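4. Setting out the bread basket

I do this bit last, once the Clirholm cloth is down and I've stopped fussing with the chairs (it took me 11 goes to get the corners right the first time!).

1. Smooth the cloth from the middle outwards and let the front hang over the edge.
2. Put the round basket near the front, where people can reach it.
3. Lay the long plaited loaf in first, on the diagonal. I've tried it straight and it just looks a bit stiff.

Note: Ingeborg Hinrichs lines hers with a napkin. I don't bother, I like seeing the weave.

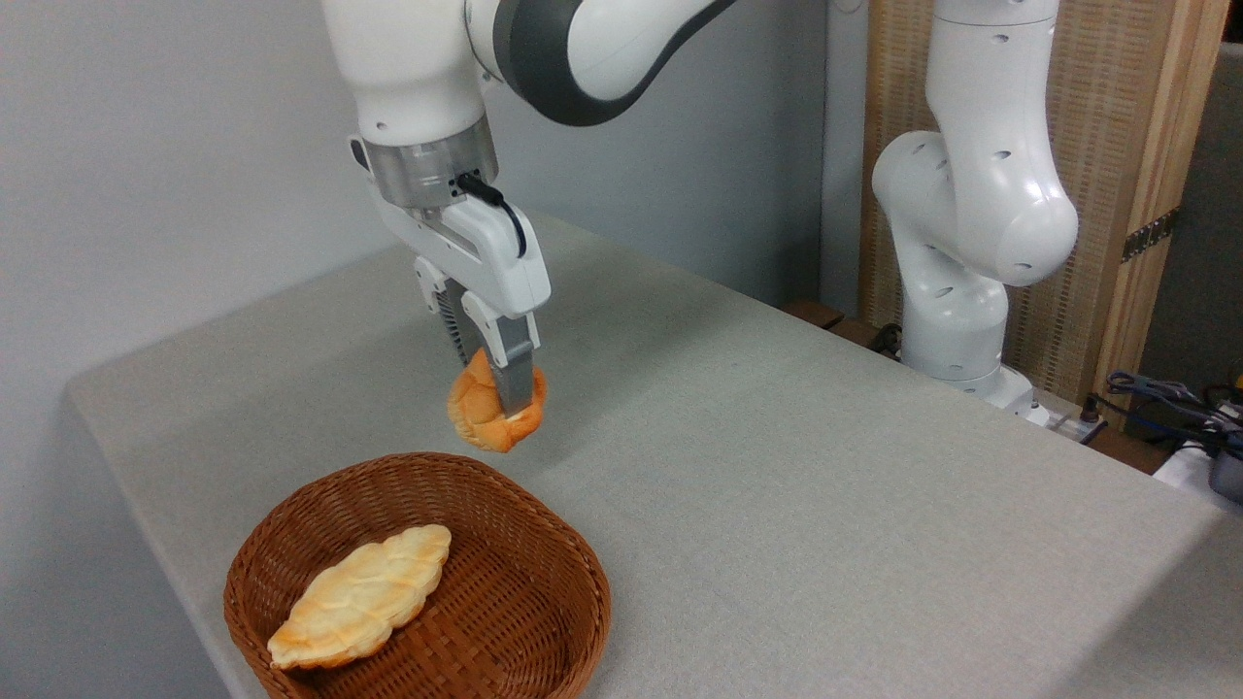 4. Add the small rolls one at a time, tucking them into the gaps beside the loaf. Go gently with the plaited tops, as they mark easily.
5. Stop while you can still see the rim. Mine takes the loaf and 3 rolls, and any extras wait in the Bukholm tin.

Caution: keep candles well away from wicker, please!

If you're setting up before 12, leave the butter in the fridge and go on to section 5, jugs and glasses.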